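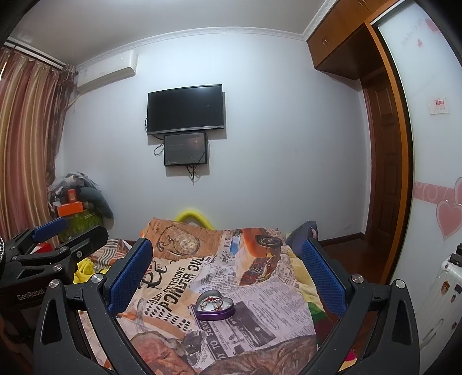 Addo House Residence Services - Room Care Group

Section 7. Clearing and making up a bedroom

This section covers the bed, the items left on it, and the floor and walls nearby. It applies to all rooms with a fabric bedspread and a wall-mounted television. Laundry handling is covered in Section 14.

7.1 Before you start

Have the following ready:
Small-items tray with raised edge
Laundry bag
Dry microfiber cloth
Room card and pencil

Open the curtains fully and check that the curtain rod is firm at both ends. Do not pull on the fabric if it catches. Slide it by hand from the top hem.

Note: Rooms are made up with the occupant's own bedding. A printed bedspread, such as the newspaper collage type with the pocket watch and the orange car, goes back on the same bed it came from. Do not replace it with a plain one from stock.

7.2 Small items on the bed

Small containers must come off before any fabric is moved. A typical case is the purple heart-shaped tin with the silver rim, left on the bedspread with a small ring-like trinket inside it. Beads and rings are easily lost in folds.

1. Look over the whole bedspread from the foot to the head.
2. Hold an open tin by the rim, with the other hand under the base.
3. Lift straight up. Do not slide the tin across the fabric.
4. Set the tin in the tray with its contents as found. Do not empty, sort or polish anything.
5. Write the item on the room card - a short entry such as "heart tin, red beads" is enough.

Caution: Never carry a small item in a pocket or leave it on top of a wall unit.

7.3 Cloths, towels and cushions

1. Take loose cloths and towels off the bed one at a time. Shake each one gently over the mattress, then check the bedspread again.
2. Fold towels lengthwise, then in half. Place them on a shelf or chair, or in the laundry bag if the card says so.
3. Move cushions leaning against the side of the bed. Curved pillows and soft toys at the head of the bed are moved last.
4. Keep clothes and soft furnishings in separate piles.

7.4 Making up the bed

1. Draw the bedspread back to the foot and smooth the sheet.
2. Bring the bedspread up again, holding both corners. Large lettering should run straight across the bed.
3. Let the sides hang evenly. A difference of up to 2 inches is acceptable.
4. Return pillows and cushions. Put the tin back where it was found, or on a surface named on the card.

7.5 Corner piles

Items often collect on the floor under the curtains: clothes, boxes, bags and spare pillows. Work from the top down. Lift out pillows first, then clothes. Keep bags and boxes closed and stand them against the wall, clear of the curtain hem.

Caution: Do not open wardrobes to make space unless the card allows it. Decals and paper notices on sliding doors stay in place. Wipe around them - no spray.

7.6 Screens and air conditioner

1. Check that the television and any monitor below it are off before dusting.
2. Wipe each screen with the dry cloth, using light strokes from top to bottom.
3. Do not pull, tie up or unplug hanging cables.
4. Leave the air conditioner alone. Filters are cleaned each November by building maintenance.

7.7 Closing the room

Compare the tray with the room card. The tray must be empty before you leave. Sign the card and hand it to Cecilia Osei at the service desk. Report missing or damaged items to Seidu Kyei on the same shift.

Section revised 4 Apr 2023. Replaces the bedding pages of the earlier guide.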